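How to Buy a Robot (When All You Have Is Pocket Money)

Say your school wants a robot to put away the bowls after lunch. Everyone votes yes. Then a grown-up asks, "How much is it?" and the room goes very quiet.

Welcome to budgeting. A budget is a plan for money you would rather spend on something else.

Start with the job, and leave the catalog shut. Catalogs are full of shiny things, and you will want all of them. Write down what needs lifting, how heavy it is and how far it has to go. A bowl is light. A piano is a different shopping trip.

Next question – one arm or two? Two arms can work on both sides of a table. They also cost twice as much, as arms tend to.
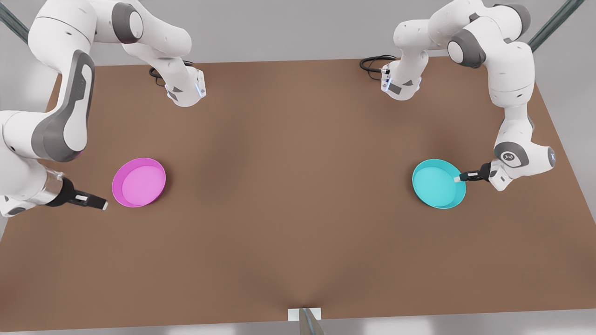

Two arms, two bowls, one big table. This one is a computer simulation.

Let's do the sums for a make-believe lunchroom. Each arm costs 600 dollars, so a pair is 1,200. The table and stand are 400. Cables, spare finger pads and a box to keep them in come to 110. That makes 1,710 dollars, and you haven't bought a single bowl. (Real arms can cost a great deal more. We are being kind to you.)

Now look hard at the hand, which engineers call a gripper. People spend weeks choosing an arm and five minutes choosing the part that does the holding. A gripper has to suit the thing it picks up. For a bowl, pinching the rim is a good plan: one side of the gripper goes inside, the other stays outside, and the wall sits in the gap.

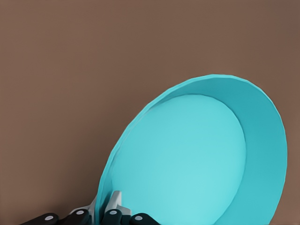
Why not buy the cheapest gripper?
It might not open wide enough or hold tightly enough for your job, and then you'd have to buy a second one.

Smart buyers practice on a computer first. A simulated robot can drop 30 bowls before breakfast and there is nothing to sweep up. You can also try a bigger table or move the arms apart, all before anyone opens a wallet.

Last of all, save some money for repairs. Things wear out, cables especially. If nothing breaks all year, you may keep the change, although a grown-up will probably have plans for it.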